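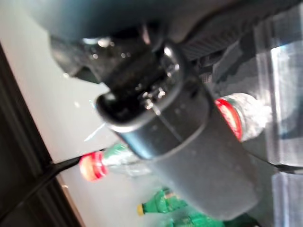
The Second Life of the Drinks Bottle
By Lumturie Trajkovski

A plastic drinks bottle is at least two materials, and often three. The body is almost always PET. The cap is a polyolefin, either polypropylene or high-density polyethylene. The label may be film or paper, fixed with an adhesive that someone downstream will have to remove.

At the Castel sorting hall, these parts arrive together. Apinya Hemmin runs the day shift, which starts at 6 a.m. and handles 162 bales before the line is washed down. Her main concern is color. Clear PET can go back into clear bottles. Green PET can't, although it sells steadily to strapping and fiber plants. A few green bottles in a clear bale will tint the finished pellet, and the buyer will mark the load down.

"Yellow cap, red cap, I don't mind," Hemmin says. "The cap floats. The body sinks. Green in the clear is what costs us."

The float tank does the work she describes. Bottles are ground to flake, caps included, and fed into water. PET is denser than water and settles. Cap material is lighter and is skimmed off the top. For this reason Castel asks households to leave caps on. A loose cap is small enough to drop through the first screen and end up with the grit.

Caps cause trouble in one respect. A tightly closed bottle holds its air, resists the baler and rolls on an inclined belt. Crushing it lengthwise and then replacing the cap solves this. Bottles lying on their sides travel well. Bottles standing upright tip at the transfer points — a minor fault, but it accounted for 735 line stops last year.

Labels are harder. Full sleeves cover the shoulder and body, and the optical sorter may read the sleeve in place of the resin beneath it. Boonmee Paisan, who buys flake for the fiber maker Drorutex, rejects any lot with visible label residue. He took 1,241 tons from Castel in the last contract year and returned one truckload in May.

For the household, the procedure is short. Empty the bottle. Rinse it if it held milk or juice. Leave the label alone. Flatten the body, screw the cap back on, and put it in the bin unbagged. Green and clear can go in together, as they are separated on the line.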